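Minutes of the Clothing Exchange Working Group
January 11, 2026

Present: Ivone Lacerda (chair), Dale, Priya, Marcus, Renee, Tom (minutes)
Apologies: Lorna

1. Minutes of the last meeting

Accepted with one change. Marcus did not "agree" to store the rails in his garage. He said he would think about it, and he has now thought about it and the answer is no.

2. The Uvero proposal

Ivone went through the offer from Uvero, who want to run our booking and stock list through their app. The first year is free. Dale asked what the second year costs and Ivone said the letter does not give a price. Dale asked that this be written down.

Priya was in favor of a trial. She thinks people would book a slot if they could do it on their phones, and the line outside in July was bad enough that two families went home. Marcus said the line was bad when the hall opened late, and an app does not have a key to the hall.

Renee had read the terms. Uvero may share "usage insights" with partners, and the partners are not listed. She asked why a swap of children's coats needs partners. No answer was available.

Tom asked whether any group like ours has used it for more than a season. The letter quotes one happy customer, a store called Golico, which sells new clothes and has paid staff. The meeting did not think this told us much.

Decision: no trial for now. Ivone to write back and ask for the second-year price, the list of partners, and the name of a group our size we can call.

3. Stock after the fall exchange

Dale reported 228 items left over. He was asked how this squares with the claim in the newsletter that "nearly everything found a new home." It does not. Priya wrote that line from what she was told on the day and is happy to correct it.

Most of the leftovers are adult T-shirts, many with a company or fun run on the front. Dale doubts anyone will ever want them and would like us to stop taking them. Renee said plain ones do go, white especially, if they are clean and laid out so people can see the size. The ones in a heap do not go. Marcus said he had heard this before the last two exchanges and we still had heaps.

It was agreed to try one folding method for all the shirts, in place of the present system where each helper does it their own way. Long folds first, sleeves in, collar left where the size can be read.

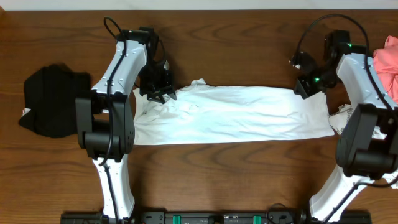 4. Storage

The unit at Lai Self Storage goes up by $12 a month. Ivone thinks this is fair. Dale thinks it is the second rise for the same damp corner and wants to see the unit next to ours, which is smaller and may be enough if we really do cut back on T-shirts. Renee pointed out that we said we would cut back last year too.

Action: Dale to look at the smaller unit and measure it. Marcus to bring back the three boxes in his car, which he says are not his.

5. Flellik bins

Flellik have asked to put a collection bin by the side door. They say about 70 percent of what they collect is worn again. Tom asked who worked out that figure and where the clothes are worn. The leaflet does not say. Priya felt a bin is better than the dump. Dale said a bin nobody empties is the dump, with a lid.

Ivone will ask how often they empty it, what happens to the rest, and whether they would take our leftovers directly so that we could skip the bin. No vote until she has replies in writing.

6. Spring exchange

Same hall, same hours. Limit of 12 items per person coming in, which Marcus expects to be ignored. Renee will make a bigger sign. Marcus expects that to be ignored as well, but has offered to stand next to it.

Winter coats will be held back for the fall unless somebody asks for one.

7. Any other business

The iron still trips the breaker in the kitchen. Tom to label it. Priya asked for the good hangers to be kept apart from the wire ones. Agreed.

Next meeting to be set once Uvero have answered. If they have not answered in a month we will meet anyway.

Contact: ask for Ivone Lacerda at the hall desk | © 2026 Clothing Exchange Working Group | Back to top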